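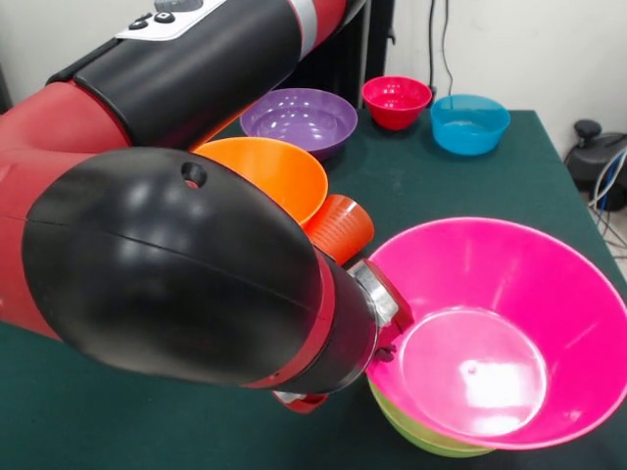
Search this site Go

Open Day at Vakovent

I only went for the free lunch. My sister-in-law had a spare ticket, I had nothing on, and the flyer said sandwiches, so there I was at the Vakovent open day with a sticker on my sweater that said GUEST 52.

We did the loading dock first (cold), then a hallway full of framed patents (long), and then the woman in the green vest let us into the demo room and everybody woke up. The arm was already at the table! Red and black, shiny as a new car, much bigger than I'd pictured, and it had its wrist right down among a bunch of plastic-bright bowls like a dog checking the dishes.

"This is Minja," said the vest. "Minja is going to tidy up after dinner."

I should say that I had been washing dishes by hand since May, when our machine died, and I had feelings about this. The cheapest new one at Gritton was more than I wanted to think about. So I got myself to the front – I'm not proud of how – and ended up beside a man who told me he'd driven in from Domodach and had sold 3,000 vacuum cleaners in his life.

"It'll go for the pink one," he said.

"It'll go for the little cup," I said. The orange cup was lying on its side, tucked up against the orange bowl, and I know trouble when I see it. That's exactly the cup I leave in the sink until morning.

We bet 2 dollars. The vest pressed something on her tablet and the whole room went quiet, even the kids. The arm hummed. It thought. It seemed to think for a very long time, and I found I was leaning with it, the way you lean in the passenger seat when somebody else is parking.

"Come on, sweetheart," said the vacuum man, very softly, and I don't believe he meant the pink bowl anymore.

Then it moved, maybe the width of a thumb, and stopped. The vest frowned at her tablet. Lunch was announced over the speaker and half the crowd peeled off for the sandwiches.

I stayed. So did he. We pulled up a couple of folding chairs, and he gave me half a pack of mints, and we waited for her to try again.

Last updated: Tuesday, July 22, 2025

Contact | Copyright | Back to top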